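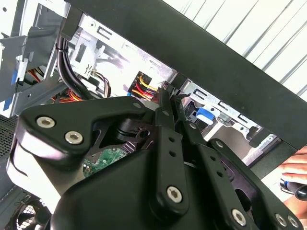 **Why does a replay tool for a robot arm need its own clock?**

Every sensor on the arm has a different idea of what time it is, and if you play the streams back using their own timestamps, the wrist camera ends up showing you a moment the joint log hasn't gotten to yet. So we picked one clock, stamped everything as it arrived, and saved the original stamps next to ours in case we ever wanted them back (we did, twice).

That question takes up most of this report, which I did not expect when I signed up for the project in October. I thought I'd be writing a planner! What I wrote instead was Isetti, a recording and replay tool that sits on top of Wisomard, the control stack our lab already uses for its arm. The job was computer disassembly and assembly: drives, processor, cables, the usual guts of a desktop tower. My part was making it possible to look at an attempt later and figure out where it went wrong.

## What was there before

Before Isetti, each part of the stack wrote its own log. The controller wrote joint positions to one file, the cameras saved to a folder, and Ayele (our task planner) printed its decisions to a terminal and forgot them. If the arm stopped halfway to the drive cage, you opened three windows and guessed. I spent my first Wednesday on the project doing exactly that, and by the evening I had a page of notes and no idea whether the planner had given up or the controller had.

## How the recorder works

The recorder is a small process that subscribes to everything and writes it to one file per attempt. There are four kinds of entries:

- joint state and commanded state
- camera images, from the wrist and from the fixed camera
- gripper commands and gripper feedback
- planner events, like "chose grasp" or "replanned"

My first version wrote each message to disk the moment it came in. It was fine with joint states and terrible with images — the controller would hiccup whenever a big image got flushed, and a hiccup in the controller is a thing you can hear. The second version keeps a buffer of 2000 entries in memory and hands them to a separate writer thread. If the buffer fills up, it drops images first and never drops planner events, and it leaves a marker in the file so you know there's a hole.

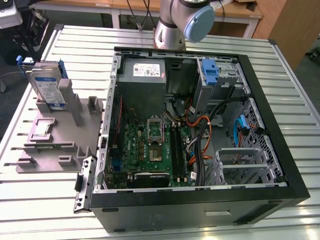
The other thing I had to sort out was what to call places. Ayele thinks in named spots: the socket, the drive cage, the pockets and slots in the fixture tray. The controller only knows poses. When those two disagree, the log is useless unless it has both, so each planner event now stores the name *and* the pose the name resolved to at that instant. This sounds like nothing, but it's how I found my favorite bug. After a restart, Ayele was loading an old calibration for the tray while the rest of the system used the new one. The names all looked right. The poses were off by 12 millimeters.

## Replay

Replay has a timeline with a scrub bar, the camera views side by side, and the planner events in a column. Click an event and everything jumps to it. You can also feed a recording back into Ayele with the arm disconnected and ask whether the new planner would make the same choices, and that ended up being the part the rest of the group used most.

I built the viewer on Gumia, the plotting library another student group here maintains. It was great for the joint curves and pretty slow for images, so I ended up decoding images ahead of time and keeping the 200 nearest the cursor in memory. Scrubbing backward still stutters. I know why (the video is decoded forward from the last full image) and I ran out of semester before I could fix it.

## Things I'd do differently

I'd write the file format down on day one. I changed it in the middle of the project and then had to write a converter for all the old recordings, and the converter had more bugs than the recorder did.

I'd also talk to the people doing the grasping work sooner. They wanted the wrist view big and the curves small, and I had built it the other way around. Swapping them took an afternoon, but only after weeks of everybody quietly resizing the window.

The clock part I'd keep as it is. There's still a small delay on the wrist camera that I correct with one fixed offset, measured by moving the arm in short jerks and lining up the image motion with the joint motion. It drifts a little after long sessions, so the script that measures it is in the repo under `tools/offset`, and the setup notes say to rerun it each time the camera is restarted.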